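Home Essays Archive About Contact

In Praise of the Errand Walk

By Roxana Apaza

I sold my second car last October, and I have been on foot for most small errands ever since. I want to talk you into trying it, because I have not been this happy about buying dish soap in my entire life!

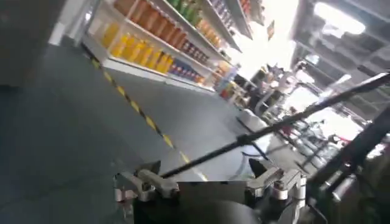
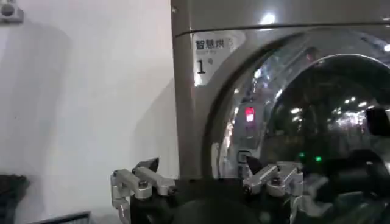
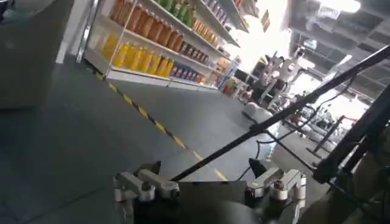
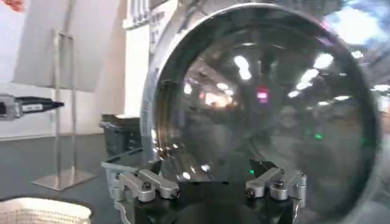 My usual trip is to Piketgate, the shopping street at the bottom of our hill. It is 1622 steps from my door to the first crosswalk (yes, I counted, and then I counted again the next day to be sure). In the car I knew that stretch as two stoplights and a bad left turn. On foot it has a bakery vent that blows warm air over the sidewalk, a fig tree hanging over a fence, and a dog who sleeps on the same porch step in all weather.

People tell me they don't have time, and I used to say the same. Then I timed it. Driving down, circling for a spot, paying and driving home took 41 minutes. Walking both ways took 40. One minute in my favor, and I came home in a good mood, with my legs stretched and half a plan for dinner.

I also buy less. When you have to carry it up a hill, you look at the third jar of pickles in a new way. I go to Petstead for cat food and take the small bag, and I stop at Stojanovska for thread or a zipper, and the woman at the counter there has started saving me the button tins she thinks I'll like. I never had that kind of talk with anyone when my keys were in my hand and the meter was running.

I know it isn't for everyone. Some streets have no sidewalk at all, some people have bad knees or three small kids, and in January I slipped on the corner and landed on a bag of oranges. I still take the bus when it pours. But if you live a mile or less from something you need, please pick one errand this week and walk it. Leave the earbuds at home the first time. Go the long way if there's a street you've never been down.

I'm out of stamps, so I'm heading back down this afternoon, and I plan to find out if those figs are anywhere near ripe.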